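Grikamico confirma o Fovik para maio, preço ainda no ar

2019-05-17

Saiu agora há pouco. A Grikamico confirmou que o Fovik, seu primeiro hatch elétrico, chega às lojas ainda este mês. Primeiro lote: 600 unidades. Pré-venda aberta no site da marca desde hoje cedo, com sinal reembolsável. Valor final? Nada por enquanto.

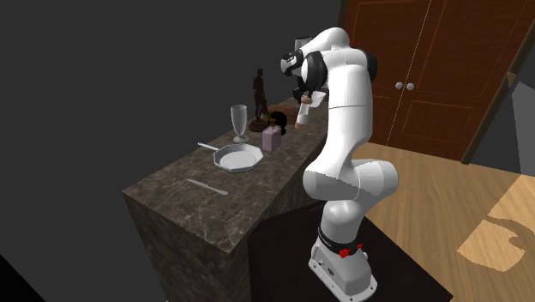
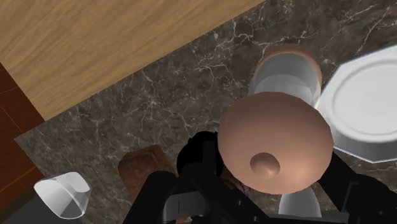 Para Mehwish Qureshi, abrir reserva sem tabela de preço é pedir demais do cliente, e o sinal devia pelo menos congelar o valor até a entrega do carro. A mesma queixa apareceu várias vezes nos comentários da nota de ontem, quando a pré-venda ainda era boato. Perguntamos à marca. A resposta foi que a tabela sai "nos próximos dias". Só isso.

## O que já se sabe

Duas versões no lançamento, Fovik e Fovik Plus. Motor dianteiro nas duas, mesma bateria, muda o pacote de equipamentos. A Plus ganha teto pintado de preto, banco do motorista com ajuste elétrico, câmera de ré e central multimídia maior. A versão de entrada vem com calotas, rádio simples e ar-condicionado manual. Airbags laterais nas duas, o que é boa noticia: na apresentação do protótipo falava-se em deixar o item só para a mais cara.

Autonomia declarada de 456 km. Número da fábrica, medido em ciclo próprio. Na prática deve dar menos, ainda mais na estrada e com ar ligado. A Grikamico não informou se pretende publicar o resultado em outro padrão de medição.

Recarga: em carregador rápido, a bateria vai até 70% em uns 40 minutos, segundo a marca. Na tomada comum de casa, a noite inteira e mais um pouco. O cabo portátil vem junto com o carro. O carregador de parede é vendido a parte, instalação também por conta do comprador.

## Onde vai vender

São 10 concessionárias nesta primeira fase. A maior parte já trabalha com os modelos a combustão da marca e teve que reformar a oficina para receber o elétrico. A loja de Calstead é a única com test-drive confirmado antes da entrega dos primeiros carros, mediante agendamento. Nas outras, só depois que chegarem as unidades de demonstração. Data, ninguém passou.

Quem mora longe dessas lojas pode reservar pelo site, mas vai ter que retirar o carro em uma delas. Entrega em casa está "em estudo". Revisão idem: só nas oficinas preparadas, pelo menos no primeiro ano.

## Bateria e garantia

As células vêm da Gilani, que já fornece para os furgões elétricos da Grikamico. Montagem do conjunto é feita na própria fábrica do Fovik. A garantia da bateria é separada da garantia do veículo e mais longa, mas o manual que a gente viu ainda era rascunho e os prazos estavam em branco. Transferência para segundo dono está prevista, desde que as revisões tenham sido feitas na rede.

Ponto que falta esclarecer: quanto custa trocar um módulo fora da garantia. Os furgões têm tabela própria e não dá pra usar como referencia.

## Cores

Branco sólido sem custo. Cinza, azul e vermelho são metálicas e cobradas à parte. O verde mostrado no salão ficou de fora do primeiro lote, e a marca diz que entra no segundo se houver procura. Interior sempre escuro, tecido na versão de entrada e material sintético na Plus.

## E o resto da linha

O hatch a gasolina continua em produção, sem mudança de preço, pelo menos agora. O sedã também. Já a perua, que vendia pouco faz tempo, não aparece mais no configurador. Pedimos confirmação se saiu de linha mesmo ou se é erro do site; sem retorno até o fechamento.

Quem já reservou recebe e-mail com número na fila. O sinal pode ser devolvido até a assinatura do pedido, sem multa. Depois da assinatura, valem as regras do contrato da loja, então convém ler antes.

Atualizamos quando sair a tabela.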